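근무표

8월 근무표가 올라온 것은 새벽 6시였다. 페엥 물류 고객센터 직원들은 이불 속에서 각자의 운명을 확인했고, 나헤드 안사리는 자기 이름이 두 군데에 있는 것을 발견했다. 같은 날, 같은 시간, 카난스 지점과 본사.

"시스템이 최적화한 결과예요." 인사팀 막내가 전화로 말했다.

"두 지점은 버스로 2시간 거리인데요."

"일로는 거리를 안 봐요. 역량을 보죠."

일로는 봄에 들여온 근무 편성 프로그램이었다. 팀장은 도입 설명회에서 규칙이 1,337개나 들어 있다고 자랑했다. 그중에 사람은 한 명당 한 명이라는 규칙은 빠진 모양이었다.

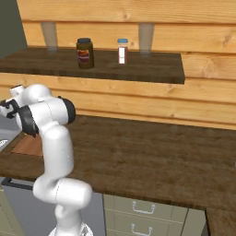 나헤드는 정정 요청서를 썼다. 사유란에는 '몸이 하나임'이라고 적었다. 오후에 답이 왔다. 증빙 서류를 첨부하라는 것이었다. 그녀는 주민센터에 전화를 걸었다가, 담당자가 "어떤 서류요?" 하고 세 번째로 되묻자 조용히 끊었다.

결국 그녀는 본사로 출근했다. 카난스 지점에서는 무단결근 처리가 됐고, 본사에서는 초과근무 수당이 나왔다. 월말에 일로가 두 값을 합산하더니 그녀를 '근태 평균 양호' 직원으로 분류했다.

팀장이 축하한다며 커피 쿠폰을 건넸다. 카난스 지점 1층 카페에서만 쓸 수 있는 것이었다.

"다음 달부터는 테르콘으로 바꾼대요." 막내가 속삭였다. "그건 거리도 본대요."

9월 근무표에서 나헤드는 집에서 제일 가까운 지점에 배정되었다. 야간조였고, 그 지점은 6시에 문을 닫았다. 그녀는 요청서 양식을 다시 열고 사유란에 커서를 올려놓은 채 물을 끓이러 갔다.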